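Speaker notes - "Two arms, one table: what the cell changed at Penik"
Lucinda Benavides, Gundia
Fri 11 January, session length 40 minutes including questions

Slide 1. Introduce self, skip the company history. The talk covers the kitting line at Penik, where operators pick small parts from a table and place them in marked positions. Two arms now do the placing. The headcount on the line did not change. The job descriptions did.

Slide 2. Before. One shift filled 700 trays by hand. Operators read the order card, found the parts, set them down left to right, and signed the tray. Main complaint in the April interviews: wrists and eyes. Second complaint: being interrupted in the middle of a tray.

Slide 3. Test task. Before any customer parts went on the table we used letter blocks. The order is written on a card at the back, the blocks are spread out in front of it, and the outlines along the front edge are the target positions. Pause for the slide.
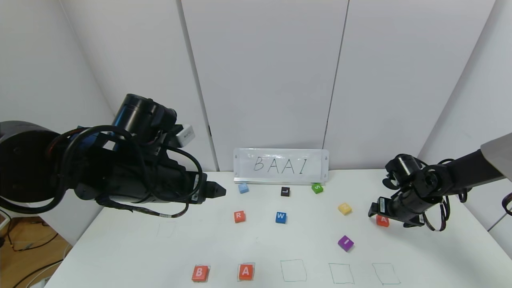 The output target stayed at 700 trays. What moved was the point where a person makes a decision. An operator used to make a small choice for every part. Now the choices come in groups: check the card, check the layout, release the cell, look at the exceptions. Stress the word exceptions. Most of the training hours went there.

Slide 4. Training. 16 hours per operator, half of it at the table. Drasano wrote the first manual and it assumed a maintenance background. We rewrote it with the operators. Say plainly that this should have been done first.

Slide 5. What got worse. Shift handover takes longer - the state of the cell has to be explained, and a signed tray no longer tells the whole story. Pay grades were not updated until the union raised it. Two operators asked to go back to hand packing and were moved to Mengal.

Slide 6. Open points. Who signs the tray? Who may stop the cell without calling a supervisor? At Penik the answer to the second is anyone on the line. The first is still under discussion.

Leave slide 6 up during questions.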